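Foley robotics club thread, spring update! Got a lot of questions from parents and from the new kids, so I'm going to put it all in one place and you can skip the parts you already know.
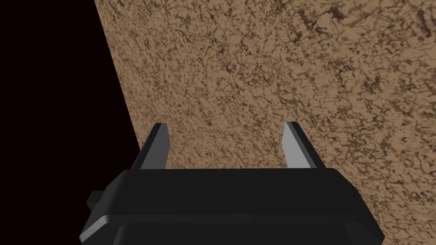

1/ Our team this year is called Flemik (the students voted, I had no say) and we're doing the simulation track of the Bustau challenge. No kit to buy, no soldering, just laptops and a lot of patience.

2/ The task sounds simple: go down to the table, close on a block, lift it, set it down in the tray. Each team gets 1000 scored attempts, and the blocks start in a different place every time.

3/ We've been practicing in batches of 800 because that's what the library computers can finish before they lock us out at 6. The kids start a batch, eat an alarming amount of pretzels, and come back to read the log.

4/ Our gripper camera view changed a lot this month -- we swapped the plain gray tabletop for a speckled brown one, and the block finder that was so proud of itself fell apart completely. Lots of groaning. Then somebody suggested training on 5 different tabletops instead of one, and that's the branch we're on now.

5/ For anyone asking how to help at home: please let them explain it to you, even if it takes all of dinner. They're saving up questions for the Korotow workshop in June too, so write those down!

6/ Last thing, the travel fund. We need $2000 for the finals and the bake sale got us a very nice start. Lemon bars sold out first again, so more lemon bars, please -- and bring your own pan back home with you this time, I have a whole shelf of them.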